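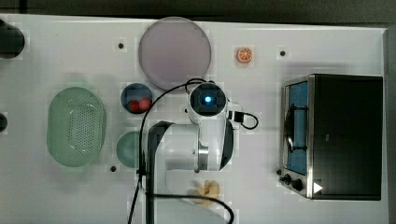 Zumgate is doing our table layouts now, what happens to the table crew

Forum: Shop Floor & Lab Work > Automation at work
Started 31 Dec 2025

colander_duty
Posts: 91

Ok so quick one before I clock out. I'm on the table crew at Flulholm, kitchen cell. For anyone not in this line: arm does a task, a person puts the table back to a start layout, arm does the next one. Plate, bowls, colander, toy fruit, toaster oven or the stove. Then again. Then again.

Up to last month we made up the layouts ourselves. Lead gave you a loose idea ("cluttered", "fruit away from the bowls") and you just did it. Now Zumgate puts the layout on a screen and we match it. Green check when it likes it, red when it doesn't. And next step according to the meeting is the arm does its own resets overnight and we come in and fix whatever it couldn't.

They want 1,000 episodes a week per cell. We were nowhere near that by hand.

What I want to know
– has anybody been through this, did the crew stay the same size
– did your job title change and did the pay go with it
– is "exception handling" a real job or is that what they call it right before they don't need you

Not trying to start a fight. I kind of like the job. Like it less since the screen.

shelfwise
Posts: 40

Went through it, diffrent industry. Parts kitting. Software started telling us where to put everything and for the first month everybody hated it. Then it was just the job. Crew stayed the same for a year and then two people left and weren't replaced. That's how it goes, no big layoff, the empty chair just stays empty.

Pay: title changed right away, pay changed when we asked. In writing. Ask in writing.

nightcell_b
Posts: 212

I'm at Flulholm too, Camargo building, nights. Going to disagree with the OP a bit.

Making up layouts was fun for a week. After that everyone put the bowl in the same place. I did it too. You get tired and your hands go to the same spots. Banana lower right, orange up by the plate, every time, and then the arm gets good at exactly that and falls apart when the orange is somewhere else. The screen fixes that. I don't have to think up anything at 3 am and my back hurts less becuase I'm not standing there wondering.

Not in love with red checks either. But the old way wasn't craft. It was a tired person moving a toy orange.

colander_duty

Fair on the same spots thing. Guilty.

But "I don't have to think" is sort of my whole problem with it? Used to be if the arm kept botching the bowl I'd set up three or four bowl ones in a row, a little different each time, and watch. Told the engineers stuff that way. They used it. Now I can see it's having trouble and the screen wants the next layout and the clock is going. No button for "hang on, look at this".

torque_and_tea
Posts: 655

Engineer here, different company, we use Zumgate too. There IS a flag button. It's under the episode menu and it's off by default for the operator role. Ask whoever administers it to turn on operator notes. Took ours two minutes.

Also please push for it. The best bug reports I get come from the table people. Cable routing for example. We had a cable that looped out by the wrist and kept brushing whatever was tallest on the table. Logs showed nothing. Person doing resets saw it the first morning.

shelfwise

Off by default. Of course it is.

nightcell_b

lol. asking tonight

oldpress_ohio
Posts: 1880

I'll be the grump. Thirty years in plants. Every single time I heard "the machine does the dull part and you do the interesting part". What happens is the machine does the easy part and you do the hard part, faster, with less slack between. Easy ones were your rest. Take away the easy ones and the whole shift is the ones that fell on the floor or rolled behind the oven.

Count how many times you bend down in June and compare it to now. Bet it's up.

torque_and_tea

That's a real effect and I won't argue. We saw it. When the arm did its own resets the ones left for people were all awkward. Fix for us was to stop counting resets per person. You can't hold somebody to the old number when every one left is a bad one.

OP what are they counting on your side?

colander_duty

Resets per shift, still. On the wall. My number was 91 the other day and I got a thumbs up for it, which felt weird.

@oldpress yeah the bending. Round stuff goes off the edge. Little red ones are the worst.

kettle_side
Posts: 17

New on this crew, day shift, been there since it was already all on the screen so I don't know the old way. I like it fine? Came from a restaurant kitchen. No burns, nobody yelling, get to sit between runs. Resetting is like plating except the guest is an arm.

What I don't like is not knowing what's a good run. Say the arm's got the ketchup by the neck, and the bottle's lying down with the stove right there under the gripper. Is that what they want? Should it go for the fat part? Am I supposed to stop it? I've got an opinion, I've picked up a lot of ketchup, but the training sheet is one page and it's all where to stand.

What I do right now when I can't tell:

1. Leave it alone unless something's going to get crushed or a cable's getting pulled tight.

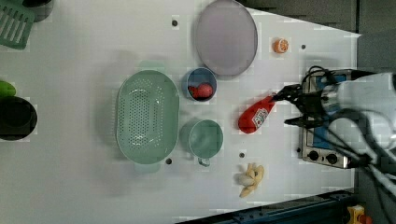
2. Write down the time and what it was holding, on paper, my own notebook.

3. Ask at break. Half the time whoever I ask says "huh, not sure".

So that's my question. Who decides?

nightcell_b

Do number 2, keep doing number 2. I've got a notebook as well. And stay out of reach till it's stopped and released, I don't care what the screen says. Saw somebody reach in for a mug while it was paused. Paused isn't stopped.

torque_and_tea

^ that. Paused is not stopped. If your sheet says where to stand and doesn't say that, the sheet needs fixing this week.

On the neck grab: depends on the task. If it's just move the bottle, neck's ok. If it's supposed to tip and pour later, they might want it somewhere else. You should have the task text in front of you. If the operator screen only shows the layout and not the task, ask for that too. Same settings page as the notes.

kettle_side

Only shows the layout. Didn't know there was a task text.

oldpress_ohio

There it is. They took the knowing out and left the hands in.

shelfwise

Little dramatic. They left a setting off.

oldpress_ohio

Somebody left it off and nobody up there missed it. Same thing from where I'm standing.

nightcell_b

I don't think it's the same thing. If it's a setting I can get it changed. Already sent the message. If it was a plan I couldn't.

pletow_transfer
Posts: 63

Used to be at Pletow, they were a step ahead of where you guys are. Overnight self resets, skeleton crew in the morning. What changed, from memory:

Mornings were rough. First hour was just picking up. Stuff under the table, bowls upside down, once a spatula jammed where no spatula should go.
Night people lost their shift premium when nights went away. That was the real money hit and it was not in the slides.
Day people split into two kinds. Some moved to reviewing video and marking good/bad. Pays better, hard on the eyes. Rest stayed on tables.
Nobody was let go that first year. Contract people weren't renewed though, so depends how you count.

If I had it to do over I'd ask about the premium first. Before titles or anything.

nightcell_b

ok the premium thing. hadn't thought of that one. That's a big chunk of my check

colander_duty

Yeah, that's not in our slides either. Adding it.

What I've got for the meeting so far
– operator notes turned on
– task text on the operator screen
– quit using resets per shift once the arm does its own
– night premium, what happens, in writing
– who gets trained for review and how do they pick
– paused vs stopped on the sheet

Anything missing?

kettle_side

A bin or a lip on the table edge for the round stuff? Small I know

torque_and_tea

Check with the engineers before adding a lip, the arm can hit it. A tray on the floor is fine. And get some paid time for writing the notes. If notes are on your own time they dry up, seen it happen.

oldpress_ohio

Good list. Better than what we walked in with. I still think the number of people goes down.

shelfwise

Probably does. Ask what the headcount plan is anyway. They have one. Make them say it in the room.

colander_duty

Putting that first. Meeting's after the holiday, will post what they say. Got the oven layout up next and the screen's been red for five minutes over where the plate is, so

nightcell_b

nudge it left

colander_duty

did. still red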